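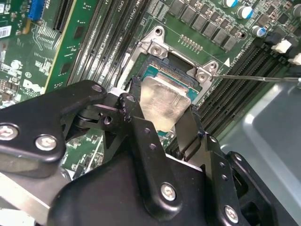 Processor over the open socket on a green Dell board.

I moved the accruals threshold at Flevach in October and said I would write up the result. The old rule was that any cost above £100 with no invoice by the cut-off was accrued. The rule had been in the close manual longer than I had been at the firm.

The last close under it produced 281 accrual lines. Issa Zein and I sorted them by value. Most were small: couriers, subscriptions, train fares, the odd training day. Each one needed a journal line, a support reference and a reversal in the next period. Reversals are where the errors came from. A line posted without its auto-reverse flag sits on the balance sheet until somebody reconciles the account, and by then the invoice has usually been expensed as well.

The new threshold is £2,000 per supplier per month. It is applied per supplier because Traltus bills us by the job, and ten small jobs can make one large number. I reran the old close on the new basis before changing anything. The net effect on profit was £1,190, which is well inside what our auditors would ask about. Small costs left out at the end of a month are mostly offset by similar ones carried in from the month before.
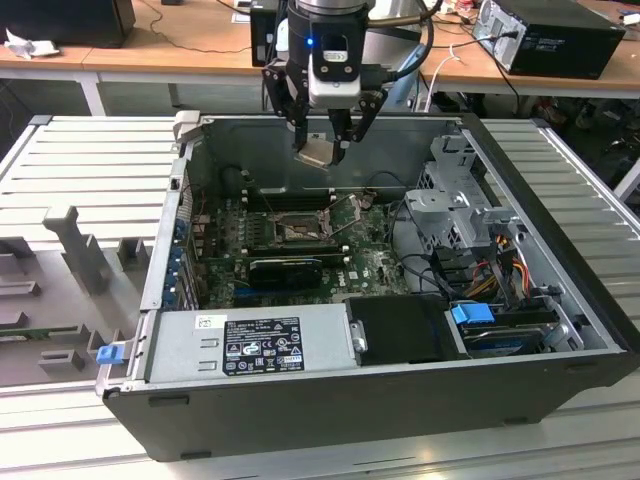 Does the higher threshold apply at year end?

The old £100 limit comes back for the final month only, so the statutory accounts are prepared on the same basis as last year.

Two exceptions. Costs that will be recharged to a client are accrued at any value, otherwise the margin on the job is wrong and the partner asks why. Payroll-related items are also accrued at any value, as they reconcile to a separate control account and a gap there takes longer to explain than to post.

The rent for Rutherford is billed quarterly and stays on a standing journal. Nothing changes there.

I have kept a list of what falls under the threshold each month. It is a plain export from the purchase order report, filtered on received and not invoiced, and it takes a few minutes. If the total drifts in one direction for three months running I will look at the limit again.
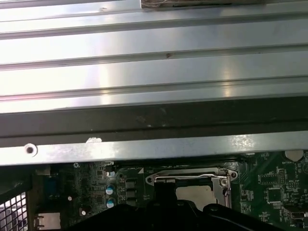
Najwa Hattar commented that a per-supplier limit only works if the supplier records are clean, and that at Brerken the same supplier was set up under three codes, so each one fell below the limit and the whole cost was missed. We merged our duplicates before the rerun, but I have added a check on new supplier codes to the close list, to be done on the Monday before cut-off.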